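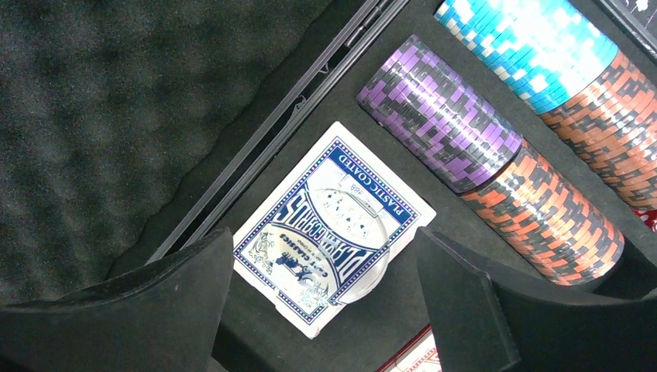

I've been putting off writing about the poker case because I wanted a good day to report first, and well, I had one! Fourteen clean runs before lunch, all of them done by me with the little handheld controller, and I only swore at the thing twice.

So, the task. Pick up the deck, lift it straight up past the chips, set it down on the mat. My old task was folding dish towels (if you read my July post you know how that went), and I figured a card box would be a vacation. It has corners! It stays the same shape! But it's lying on black felt in a case full of dark stuff, and my fingers are black too, so when I drive from the wrist view I keep losing track of where my own fingertips are. The white box helps a lot. I line up on that and sort of feel my way down.

The chips are the real trouble. They sit on their sides in those grooves, and if I come in a hair too far to the right I lean on the orange ones and the whole row wants to roll. I've started going in slower on that side and opening the grip a little less than feels natural. You'd think that would go in a manual somewhere. The Praltumero manual has three pages on cable routing and one line on grip width, so I'm writing it down for myself.

I'm at 178 saved demos for the deck now. Demside, the program I record in, lets you trim the dead time off the front, and please do that, because my first batch had me sitting there scratching my nose while the arm waited. I trained on that batch anyway and the arm learned to wait. It would hover over the case like it was thinking about its taxes.

My goal is 2000 across all the tabletop stuff, and I'm nowhere close. Next up is the chips themselves, one stack at a time, starting with the purple because it's right next to the box and I already know how to get down there. If anybody has a trick for getting a stack out without it fanning all over the place, leave me a comment. I'm thinking foam tips with a bit more squish.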